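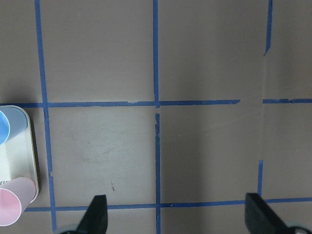 The taped table at Limgate, with two paper cups on their tray.

Liliana Sanna laid the blue tape herself. She had a tabletop and a roll of painter's tape, and wanted every item at Limgate to have a square to go back to.

"I didn't want lines drawn on it," she says. "Tape comes off. If a square turns out too small, you pull up a strip and put it down again."

The first layout took her 2 evenings last February. She measured the long strips and did the short ones by eye. Some stretches have since gone, and one end is torn to a point. She is in no hurry to mend them.

"People still put things in the right place. You only need enough line to see where the square would be."

Cups are what she talks about most. The paper ones go on a white tray with rounded corners, which can be lifted away whole when the table is needed. Other cups go straight on the surface.

"A cup on its own wanders," she says. "Give it a square and people bring it back to the square."

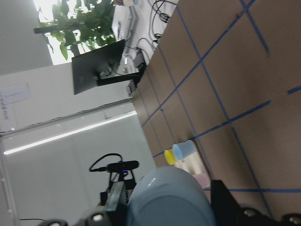

Murray Wihongi disagrees about the tape. He told me he would have used thin cord pinned at the sides, and that painter's tape lifts at the corners once sleeves start catching on it. He has offered to redo the grid twice.

Sanna has turned him down both times. "Cord would tip the cups over," she says. "Murray knows that. He tried it on his own desk."

She has 9 rolls left in the cupboard and plans to retape the gaps after the holidays, starting on the side where the lines have worn away.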